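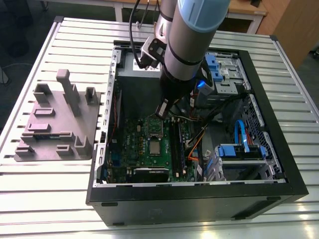
Side panel off, tower on its side, motherboard facing up.

Filed under: Repair & Reuse

1/ OK I have become a full-on old computer person this August and I need to tell you all about it. Thread!

2/ Most of the towers people put out on the curb in Wosta still have years in them. Dusty, sure. Slow, sure. A solid state drive and a can of air fix so much of that!

3/ My first one was a Dakard office machine, the kind every dentist had at the front desk. It took 6 minutes to get to the login screen. New drive, fresh Linux install, and now my niece writes her school papers on it.

4/ Things I wish I'd known: take a picture of the cables before you unplug any. Put the screws in an egg carton. Pull the memory and push it back in before you decide a board is dead – that one got me two working PCs.

5/ Thermal paste! If the computer is ten years old the paste is probably chalk. Wipe it off with rubbing alcohol, put on a dot the size of a pea, done. The fans on my Halonen went from hair dryer to whisper.

6/ Rongrong Lu's swap page has a parts list with 713 entries on it and I have read the whole thing, twice, in bed. Old power supplies, weird brackets, fan grilles. Heaven.

7/ Please wipe the drives before you give anything away. A quick format leaves a lot behind, so do the full overwrite and let it run overnight.

8/ Next up is a Flendon that beeps three times and quits. I think it's the memory – the manual says video. Will report back, and if you have a spare stick of DDR3 lying around, my messages are open!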